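Kerngate Film Catalog - Support
Ticket 493: Wrong plot summary and cast showing on "The Lodger Upstairs"
Status: Resolved
Opened by: Csenge Jakab, Etville Repertory Cinema
Assigned to: Recep Dursun

Csenge Jakab, Monday, 9:12 a.m.
We are running a season of apartment comedies in August and pull our program notes straight from your catalog. The page for "The Lodger Upstairs" has the right title, poster and running time, but the summary belongs to another movie. It talks about a jewel thief hiding on a ferry. Our film is about a piano teacher who rents her spare room to two people by mistake. The cast list is also wrong from the third name down. The brochure goes to the printer this week, so I need to know if I should wait for a fix or type the notes in by hand.

Recep Dursun, 9:40 a.m.
Thanks for the report. I see the same thing on my side. Can you tell me if you are using the web page, the export file or both? Also, please try the export again with the "use saved copy" box cleared.

Csenge Jakab, 10:05 a.m.
Both. I cleared the box and ran it again. Same ferry, same thief. I checked the other titles in our season and found one more with a problem: "Two Keys for Bozsik" has no summary at all, only the director's name printed twice.

Recep Dursun, 11:31 a.m.
Found part of it. There are 2 films in the catalog called "The Lodger Upstairs." One is yours, the comedy. The other is a crime picture released under that name in a few countries and called "Night Boat to Grirkow" everywhere else. When the alternate titles were loaded, the import matched on title only and did not look at the year or the director. The crime film's text was written over yours. The first two cast names survived because an editor had locked them.

I have passed it to Tibor Vida on the data team. 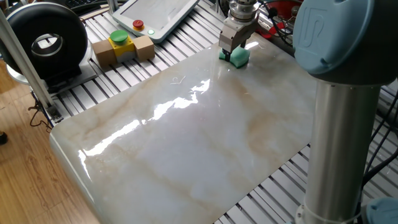
Tibor Vida, 1:50 p.m.
I ran a check on the whole import. 200 records were touched and 7 of them had a title clash like this one. I restored those 7 from the backup made before the import. "The Lodger Upstairs" now has its old summary and full cast back.

"Two Keys for Bozsik" is a separate fault. The summary was there but was saved in the director field, and the page cuts that field short. I moved it back by hand.

Csenge Jakab, 2:26 p.m.
The web page is right now. The export still gives the old text for "The Lodger Upstairs" - the Bozsik one is fine. Also, Evaristo Guerra is listed as screenwriter. Our print credits him with story only, and the screenplay to Charoen Petchrat.

Recep Dursun, 3:04 p.m.
The export is built from an index that updates overnight. I started a manual update for your account. Please wait until 3:30 and try again.

On the credit, we need a source before we change a writer. A photo of the title card or a scan of the original press sheet will do.

Csenge Jakab, 3:42 p.m.
Export is correct. Press sheet attached, credits are on the back page.

Recep Dursun, 4:15 p.m.
Credit updated: story by Guerra, screenplay by Petchrat. I ran the index update again so your next export will include it. The import now compares year and director as well as title, and any clash goes to an editor before it is saved.

Closing this ticket. Reply here within 7 days to reopen it.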